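Eltcombe Home Workshop Forum
Furniture and Fit-out > Cable management

Round bedside table, corner location, too many leads

k_intarasuk
Posted 26/12/2019
I am refitting the spare bedroom and the bedside table has become the junction for every lead on that side of the bed. Corded phone, smart speaker, one flat box that stays powered, plus adapters. The table is round with a raised rim, so nothing can be run over the edge without sitting proud. Height to the underside of the top, per the Skutola sheet I have been working from, is 646 mm. I want the leads off the floor and preferably out of sight from the doorway.

Options considered so far:
1. Hole through the top near the back, 32 mm grommet, leads dropped straight down.
2. Adhesive clips on the underside, leads exit over the rear rim.
3. Shallow tray fixed under the top, adapters in the tray, one mains lead down to the outlet.

Option 3 is my preference but clearance is tight.

tkovacik
What is under the top? If there is a drawer, a tray is out unless it hangs below the drawer box. Post photos including the corner.

k_intarasuk
Bed side, floor side and the corner, in that order.

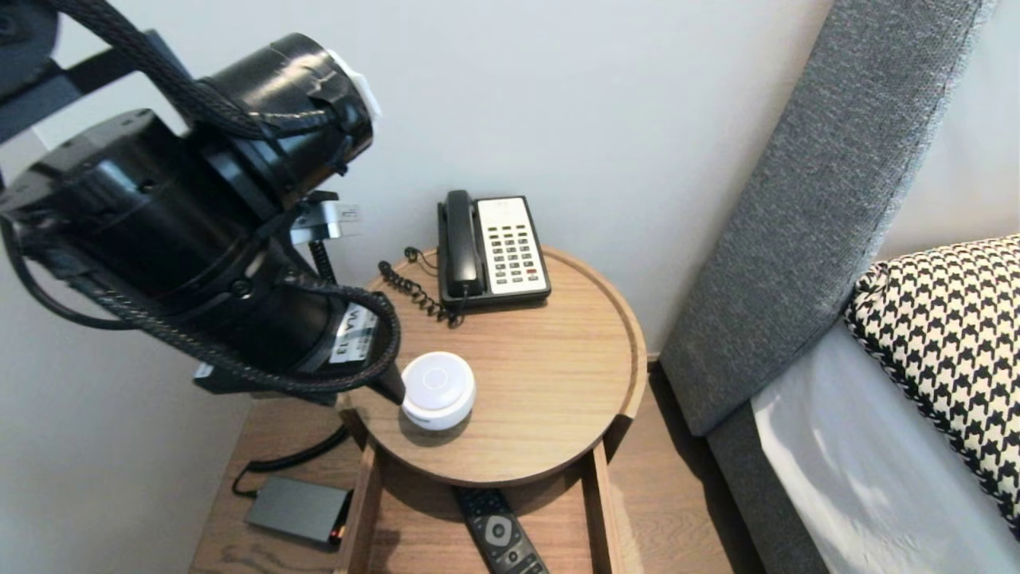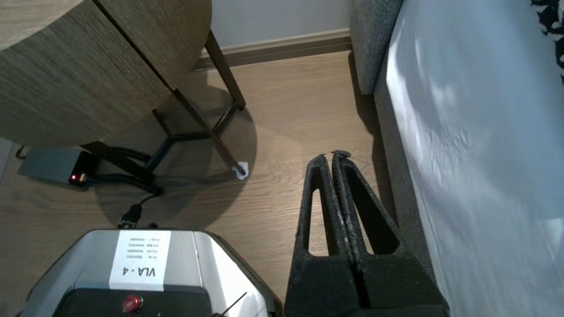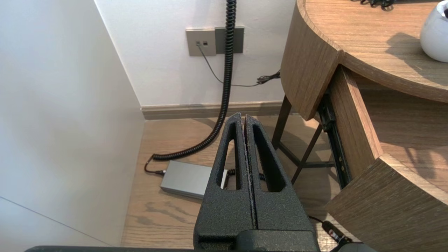 Drawer travel is the governing dimension for anything fixed underneath. I need it to open fully without dragging a lead, and the runners leave very little at the sides. Any tray would have to go behind the drawer box or below it. Surface space is also limited: the phone takes the back of the top and the speaker is at the front, so a grommet would have to sit behind the phone, where the coiled handset cord already wants to be. The other thing I want gone is the silver adapter on the floor in the corner shot, with the thick coiled lead coming down to it. The thin grey cable from the beige plate can be clipped along the baseboard.

tkovacik
Then I would forget option 3. Below the drawer you lose the lower shelf, and behind it you have a radius, so a rectangular tray will stick out at both corners. Fix the adapter to the wall instead. A Chareonsuk cradle or any open-sided bracket, 200 mm above the floor, screwed into a stud. Leave an air gap on both faces.

ama.agyeman
Disagree on the wall bracket. If the table is ever moved you are left with a bracket and four screw holes at ankle height. The lower shelf in the first photo already has the flat grey box on it. Put the adapter on the same shelf, at the back, held with hook-and-loop. No drilling.

tkovacik
Two heat sources side by side on a timber shelf.

ama.agyeman
Two low-power sources on an open shelf. Check the rating plate. If the case temperature is within what the maker allows on a carpeted floor, a shelf with air on all sides is no worse.

R Phetsri
Whichever way you go, do not shorten the coiled lead by cable-tying the coils together. The conductors fatigue at the tie. Swap it for a straight lead of the correct length. Same comment for the small tied bundle of black cable hanging near the table in the third photo. Re-tie it as a long flat loop, loosely, with fabric tape.

k_intarasuk
Noted. Is there a straight lead that will suit?

R Phetsri
Match voltage, current rating and plug size. I can't tell you the plug from a photo. Measure it with calipers.

btejada
On the grommet: don't cut through the top before you know what it is made of. I did one on a Platska table with a 32 mm Forstner bit and the veneer lifted on the exit side. Backing board clamped hard, score line first, slow feed. A notch in the rear rim is easier to clean up and you can still return the handset cord over it. Mine is 6 mm deep and takes two thin leads side by side.

ama.agyeman
A notch also keeps the drawer clear.

tkovacik
A notch is fine for the speaker lead. It does nothing for the adapter.

k_intarasuk
Plan as it stands: notch in the rear rim, adapter on the lower shelf with hook-and-loop, straight lead once I have the plug size, grey cable clipped to the baseboard. I will check the case temperature after an evening's use. If it runs too warm I'll go back to the wall bracket. The rest of the room is not due to be finished until March, so there is time to change it.

R Phetsri
Leave slack at the shelf for vacuuming.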